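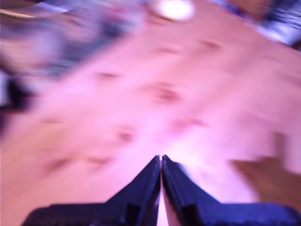 Surface condition was the second of the two variables assessed in the Tirkside bench study, the first being the flatness of the boards after re-gluing. The tops are softwood and have had heavy use in the Vanley teaching room. Before any finish was removed, each top was viewed under tinted light to separate marks in the timber from colour in the old coating. Under pink and lavender light the tabletop reads from salmon to a nearly white pink, and the darker reddish-brown blotches stay distinct from the ground colour. Whether a given blotch is a knot, a stain or grain marking cannot be settled by colour alone, so all were entered on the record sheet as "dark mark, unclassified" until the sanding stage.

Print this page | E-mail this page

2. Method

Work was divided between Gil-soo Shin (surface record), Divina Javier (flatness) and Kazimír Oravec (finishing). Flatness was measured with a steel straightedge and feeler gauges at 200 mm centres along both diagonals. Sanding was done by hand with a cork block, following the grain, in 2 passes. Dust was removed by vacuum and then with a cloth dampened in mineral turpentine. No stain or filler was applied at this stage.

Marks that lightened after the first pass were reclassified as surface stains. Marks that kept their colour and showed end grain were reclassified as knots. Anything else remained unclassified and was left alone.

3. Results

Most of the surface stains were concentrated near the edges, where students rest cups and glue pots. The knots were sound, with no loose material when probed with a blunt awl. One top had a cup of over 2 mm at its centre and was set aside for re-clamping. The remaining tops were within the tolerance set in the project brief.

Tinted light was useful for locating marks but poor for judging their depth. Raking white light from a low angle gave a better indication of dents and was adopted for the final check.

4. Recommendations

The tops should be finished in a satin water-based varnish, with the underside sealed in the same session to limit further cupping. Re-inspection is suggested after 6 months of normal use. Américo Rocha holds the record sheets and the labelled sanding offcuts.

Report submitted 10/11/2025 to Kagiso Naidoo, project supervisor.

Contact | Copyright Clultby Student Projects | Back to top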